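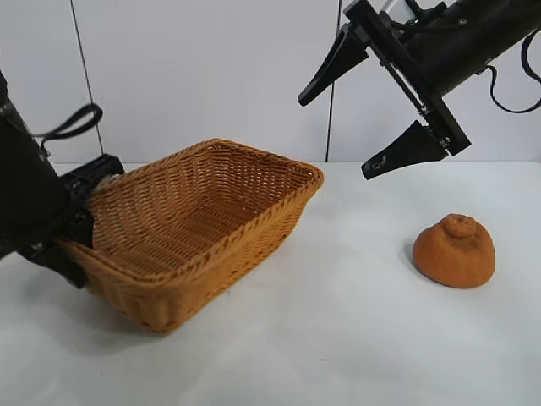 Terkari Two-Arm Demo Kit (with the Gaber training recipe)

Home | Kits | Wrist Cameras | Recipes | Orders

I started Olline to sell parts, and I ended up selling a method too, so bear with me if this page gets a bit long! Terkari is the kit I use myself for teaching 2 arms to share one job. The left arm hangs on to a container, the right arm goes for the thing on the table, and you collect demonstrations until the policy stops embarrassing you.

Gaber is the recipe that ships with it. The idea is pretty simple: train the holding arm and the reaching arm as one policy, but let each wrist camera keep its own encoder. I used to run all the views through one shared encoder (cheaper, faster, felt smart) and the reaching arm kept drifting toward the basket. My guess is that the basket was just too big in the wrist view and drowned out everything else.
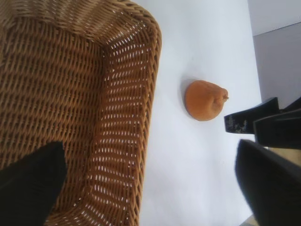 Basket and orange target piece as a wrist camera gets them.

How did it do? I recorded 303 demonstrations on the basket task and threw out the ones where I fumbled the controls, which left 273 for training. In February I compared the split encoders with my old shared setup on the same demonstrations, and the split version won clearly on reaching. On holding I couldn't tell them apart. Placing is still the weak spot, especially if the basket is tilted much more than it was in training, and I haven't fixed that yet.

I keep the table plain white on purpose for the first round. Get it working there, then add your clutter. Wicker is a nice test material too, all those little gaps let light through and the wrist view changes a lot with a small move.

What you get
- Gripper brackets and black fingers for both arms
- Two Mirko wrist camera mounts, with cable clips
- The Gaber config files and my training notes, typos included
- My cleaned basket demonstrations

Arms, table and computer are on you. So is the basket, sorry, shipping those costs more than buying one!

Price is $2139 for the full kit. If you already own Mirko mounts, write to me before ordering and I'll take them off the total. Fingers wear down faster than you'd think when they're clamping a woven rim all day, so I'd add a spare pair.

Page updated Sep 4, 2023

Shares 14 | Comments 3

Contact | © 2023 Olline | Back to top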